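Right, grinder thread, as several of you asked after my moan last week. Sun 26 July, kettle on, nowhere to be.

1/ I bought it secondhand from a chap in Tunthorpe in September and have been meaning to give it a proper clean ever since. It paid me back by making every cup taste like an old cupboard.

2/ It lives on the gingham cloth with the purple flowers (artificial, before anyone asks how I keep them going!). My sister says it looks like a tea room in Notbridge. I've decided that's a compliment.

3/ The round bit at the bottom is where I'm fussiest. If it isn't sitting snug I end up with coffee all over the checks, and that cloth is a pain to iron, as you can probably tell.
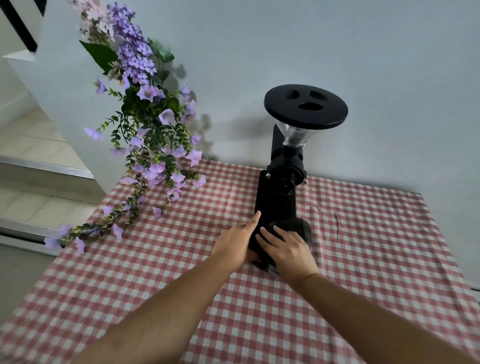

Both hands on the grinder. Creases in the cloth too.

4/ Beans this week are from Fehr, the little roaster by the station in Plekport. 16 grams for my mug, and the bag says 4 weeks from roasting but it never lasts that long in this house.

5/ Gordon Cormier (next door, drinks more of my coffee than I do) reckons I should just buy it ready ground. Gordon, I know you're reading this. No.

6/ Things I now do every time: unplug it, empty the hopper, brush out whatever's hiding, wipe the cup. The cup gets neglected and it's the bit that holds on to the old smell! Warm water, tiny drop of washing up liquid, dry it properly.
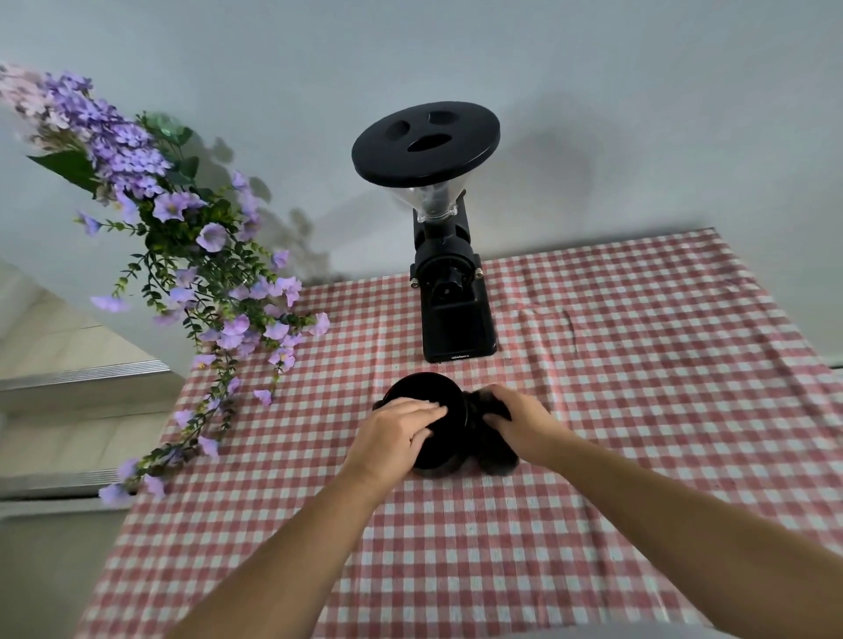
Little black cup, and that lid looking like a surprised face.

7/ Once you've seen the face in the lid you can't unsee it. Two eyes and a big open mouth. My niece wants to name him and we're still in talks.

8/ Someone asked what I paid: 38 quid, and he threw in half a bag of beans that I wouldn't have given to the compost.

9/ Still haven't settled on a setting for the cafetière. I keep going a notch coarser and then losing my nerve. If you've got one of these tall black ones, tell me where you leave yours?

10/ Off to make another. Gordon's already at the gate with his mug.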